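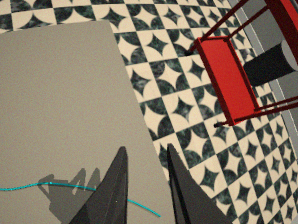 Home Talks Speakers Getting here Archive

We use cookies to remember your settings. Accept all / Manage

Speaker notes – What the arm changed on our packing floor
Gerd Voß, Hollmann

(Wait for people to sit. Water. Clicker on the left side this time!)

Hi everybody. I'm Gerd, I run the late shift at Hollmann, and I've been packing things into boxes for 22 years, so if you came for the math you want Jörg Hamann after the coffee break. I'm going to talk about people and where they stand all day.

Quick background. We ship small parts, up to 4000 boxes on a heavy day in July. Until Flustgate went in, every one of those got picked and closed by hand. Now the arm does the picking on two of the five lines.

Ask: who here has worked a line? Hands up. Good, you can correct me later.

First thing that changed was the talking. Used to be two people facing each other across a table, and you'd get through the shift on gossip. Put an arm on one side and the other person has nobody to chat with. We didn't plan for that at all. It took us months to move the tables so folks could see each other again, and I wish we'd done it before the thing was even bolted down.

Second, the jobs. Say this part slowly. No one on my shift was let go, but three people changed what they do, and one of them hated it. She was our fastest packer and suddenly she was clearing jams. Same pay, and she felt like she'd been demoted. She was right to say so and I was slow to hear it. She trains the new starters now.

(Brovo story if time – the labels, the ladder, keep it short.)

Third, practice. We run every new task in simulation first, and I got the packers to sit in on it. Best idea we had. They spot stuff the engineers miss, like where you'd reach if the part was slippery. One session we went through 300 tries at a single grasp, and I had a packer yelling at the screen like it was soccer.

Numbers slide: wrist complaints, 131 the year before, roughly half that since. Don't oversell it – we changed the gloves too.

What I'd ask for next: a stop button within reach of both hands, and a say in the speed. The speed is still set upstairs. Flavberg lets the line set theirs, and I'm jealous.

Questions. If no one starts, ask Jörg about the gloves.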